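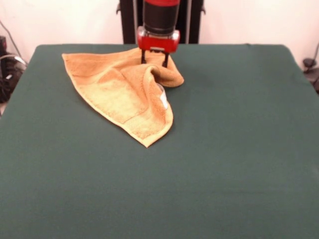 Folding the orange towels

I have been putting off writing about towels, as it doesn't sound like much of a subject, but Kojo Adjei asked me how I keep ours in order and my reply got too long for a text message. So it can go on the blog.

We have a small airing cupboard at the top of the stairs in the Hamby house. It has three shelves, the bottom one taken up by the boiler pipes, so in practice there are two. Everything for the bathroom has to fit on those, along with the spare pillowcases. When we moved in I stacked the towels any old how and every time I took one out the rest came with it.

The orange ones are the hardest to deal with. They are thick terry with a stripe woven across, and the stripe is tighter than the rest of the cloth. After a few washes it pulls in a bit, so the towel is narrower at the stripe than elsewhere. If you fold carelessly the edges don't meet and you get a fat lump on one side. The colour has held up well enough along the hems. The flat parts look paler in strong light, which I don't mind.

I fold on a table with a dark green cloth over it. I used to do it on the bed, but a bed is too soft and I could never get the corners square. The cloth also stops the towel sliding about when you pull on one end. A bare table is fine if that's what you have, only you will be chasing the thing across it.

What I do first is find the care label. It is a little white one, sewn in at the side, and it tends to end up tucked inside a fold when the towel comes out of the basket in a heap. I turn the towel so the label is underneath and on my right. Then I know which way round I am, and all the towels end up facing the same way on the shelf.

After that I open the towel right out. This is the part people skip. If one side is flat and the other is still curled over on itself, you have to lift the curled bit up and lay it back down, not drag it, or the pile catches and you get ripples. I smooth from the middle to the hems with the side of my hand. A corner that sticks out in a point usually means the cloth underneath is twisted, so I go back and look for the twist before doing anything else.

Then it is in half lengthways, in half again the same way, and the long strip folded in 3. That gives a block that fits our shelf front to back with a bit to spare. My mother folded hers in half both ways and then rolled them, and they looked very nice in a basket, but rolls fall over on a shelf. I tried it for most of December and gave up.

Hand towels I do the same way but without the second long fold. Flannels I don't fold at all. They go in a tin.

Kojo also asked about softener. I stopped using it. The orange towels felt lovely with it but they pushed the water around instead of taking it up. Now they get a good shake before they go on the line and another when they come in — that brings the pile up well enough. They are a bit rough on the first use. I like that, though I know plenty of people don't.

I keep 5 of the orange ones on the upper shelf and the older blue ones below, for the dog and for mopping up. Clean towels go to the bottom of the pile and we take from the top, so they wear at the same rate. One of the orange ones has a hem starting to go at the corner. I have some thread that is close to the right colour and will see to it when I next have the sewing box out, along with the strap on the peg bag.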